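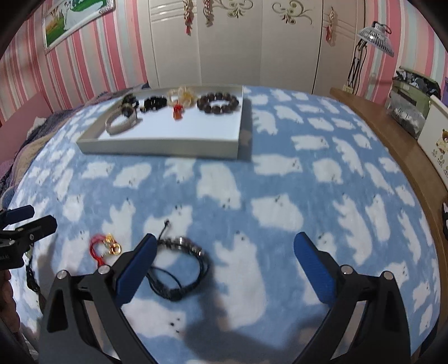
September, 14 pages into the Jorton book

Second go at the madder bath for the Zukthorpe order. Weighed out 20 g root, soaked overnight in rainwater, strained twice. Bath held below a simmer for 2 hours. Américo Frade thinks the Barros tap water is too hard and was dulling the red – he may be right, the first lot came out brick.

12 skeins in, alum mordant as before. Number 13 kept back undyed for comparison.

Jars from Platatance still not here. Using the old ones, lids taped.

To do: rinse at 4 pm, label before hanging, wash the big pan. Try a pinch of chalk in one small sample only. Ask Américo for his thermometer, ours reads high.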